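Ticket 656: Sourdough starter spreadsheet loses its feeding times after import
Opened by: Iara Painemal
Handled by: Dardo Núñez
Product: Grotlow recipe planner, desktop version
Status: Solved
Opened: September 29, 2025

Iara Painemal wrote:
Hello! First of all, I love Grotlow. I moved my whole bread notebook into it in February and I bake so much more now that I can see the week laid out. My trouble is with the starter log. I keep it in a spreadsheet (flour, water, time fed, time peaked) and when I import it, every feeding time comes in as 00:00. The dates are fine. The flour weights are fine. I've tried it with the big file, which has 900 rows, and with a tiny one with 5 rows, and it's the same both times.

Dardo Núñez replied:
Hi Iara, what a brilliant log to be keeping! Could you tell me which spreadsheet program you save from, and paste in one row exactly as it looks if you open the file in a plain text editor?

Iara Painemal wrote:
I use Tillard Sheets. One row looks like this:
12/02;Jara rye;300;300;7.40;13.15
Jara is the name of the starter, by the way. She has a wheat sister called Sinard, who is slower but smells wonderful - like green apples.

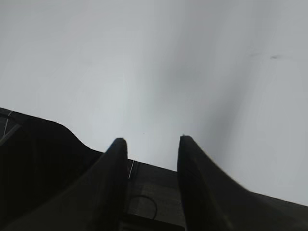
Troubleshooting steps

Dardo Núñez replied:
Thank you, that row tells me a lot. Your times are written with a full stop, 7.40, and Grotlow looks for a colon, 7:40. When it can't read a time it keeps the date and puts midnight in. It really ought to warn you, and I've passed that on. Please try this:

1. Make a copy of the file and work on the copy.
2. In Tillard Sheets, select the two time columns only. Leave the weights alone, or any half grams will get changed too.
3. Use Find and Replace to swap the full stop for a colon, with "selected cells" ticked.
4. Save as CSV, keeping the semicolons.
5. In Grotlow, delete the old import, then go to Logs, Import, and choose "Day first" for the dates.

Try the small file first.

Iara Painemal wrote:
The small one worked! All the times are there and the rise chart has a proper curve at last. The big one still has midnights in it, though only in patches. They all seem to be evening feeds.

Dardo Núñez replied:
Great progress! Evening feeds makes me wonder about the zeros. Does 18.30 show up as 18.3 anywhere in the original? If the cells are stored as numbers, the last zero gets dropped, and 18:3 isn't a time Grotlow can read. Set both columns to two decimal places, then to Text, and do the replace again. Morning feeds on the half hour would go the same way if you have any.

Iara Painemal wrote:
Yes, that was it - I always feed in the evening at half past or ten to, so nearly all of them ended in a zero. Everything is in now and I've spent far too long looking at the charts. Jara peaks so much faster in warm weather! I knew that in my head but seeing it drawn out is a joy. Please close this, and thank you.

Dardo Núñez replied:
Lovely news. Closing as solved. If you add Sinard as a second starter under Logs, Compare, you can lay the two curves over each other.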